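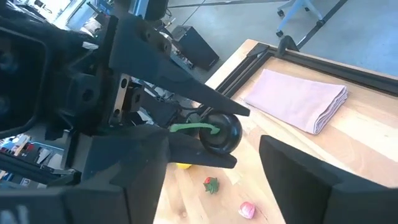

Play kitchen library opens its shelves to Sastodthorpe families

Families in Sastodthorpe will be able to borrow a whole play kitchen's worth of toys from May, when a new lending scheme begins in the village and the first bags go out to homes, childminders and anyone else with small people to keep happy on a rainy afternoon.

The scheme has been set up by Mbali Jacobs, who moved to the village from Wakdale five years ago and has been collecting toy food, little pans and tea things ever since her own children grew out of theirs. Neighbours heard what she was up to and began leaving carrier bags on her step, and before long the spare bedroom was full and so was most of the landing.

"I would open the front door in the morning and there would be another bag of pretend vegetables," she said. "It was lovely, but we did reach the point where my husband couldn't get to his shirts. I thought, well, these ought to be out in the world being played with, and there must be plenty of parents who would like a change of toys without having to buy them and find somewhere to keep them."

There are 35 sets ready to go, each packed in its own cloth bag with a tag on the handle. The sets are put together around a meal or an outing, so that a child might take home a breakfast, a picnic, a greengrocer's stall or a Sunday roast. Toy fruit and vegetables go into nearly all of them, and strawberries are far and away the favourite with the children who have been trying things out. Small pans and lids are popular too, mostly for the noise they make, and parents who live in flats may like to know that Mrs Jacobs is happy to leave them out if asked.

Most of the sorting has been done at a long table over the past few weeks, a job that sounds quick and is anything but. Everything has to be matched up with its proper set, looked over for cracks and sharp edges, wiped down and dried before it is allowed anywhere near a bag. Soft pieces are put to one side to be washed separately, and there is always a tub of odds and ends that belong to nothing in particular and wait there until somebody recognises them.

Anselmo Garrido, a retired cook who lives a few doors away, came along to help for an hour and has been back most afternoons. He has taken charge of pots and pans, on the grounds that he spent his working life looking for the right lid and might as well carry on.

"Children notice if a thing doesn't fit," he said. "You give them a pan and a lid that's too big and they will bring it back to you and tell you so. My granddaughter is three and she's stricter than any head chef I worked under. So I try every one before it goes in the bag, and the ones that don't match anything, I keep looking." 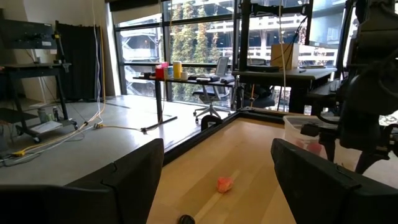

The work has needed a good bit of space, and the two of them have learned to spread everything out at the start and only put a set away once it is finished. Mrs Jacobs did try doing several at once in the early days and ended up with a birthday tea that was made up almost entirely of onions. She now works from a handwritten list, one page to a set, with a little drawing beside each item so that children can help with the checking when the bag goes home again.

Money has come from all sorts of places. A plant and cake sale in the spring raised £445, and that paid for the cloth bags, the tags and a supply of drying racks. Hikura, the café on the corner by the green, has been keeping a jar on its counter and will also act as a drop-off point for anyone who can't manage the library's own opening hours. Lindemann, the hardware shop, gave the shelving and lent a drill to put it up, along with a good deal of advice.

Borrowing is free for the first set. After that there is a family ticket at £5 for the year, which allows one bag at a time for up to three weeks, and there are no fines if a bag comes back late. Lost pieces aren't charged for either, though borrowers are asked to say what has gone missing so that a replacement can be found before the next child opens the bag and is disappointed. Mr Garrido would particularly like to hear about lids.

Interest has been much greater than either of them expected. A sheet of paper put up in the café window asking for names had 77 on it by the time it was taken down, a fair few of them grandparents who have visitors only in the school holidays and don't want a cupboard full of toys for the rest of the year. Two childminders have asked for the greengrocer's stall already, and there is a waiting list for the picnic – so a second picnic is being put together, if enough sandwiches can be found.

Donations are still very welcome. Toy food of any kind is useful, as are small pans, wooden spoons, plastic plates and tea towels, which make very good tablecloths and can be folded down to almost nothing in the bottom of a bag. Battery-operated toys can't be accepted for now, and neither can anything small enough to be swallowed, as many of the borrowers will have a baby in the house as well as an older child. Real saucepans are kindly refused, although one or two have turned up.

Mrs Jacobs is also hoping to hear from people who knit or sew. Felt slices of toast wear out faster than anything else in the collection, and she would be glad of somebody patient who could make some more. A pattern can be supplied, and there is felt left over in brown, white and a rather startling green that was bought for lettuce.

The play kitchen library will open in the mornings to begin with, from 10am until noon, and later sessions may be added if there is a call for them from working parents. Names can be left at the counter in Hikura, where there is also a printed list of the sets. Bags and donations can be handed in at the café at any time before it closes at 4pm.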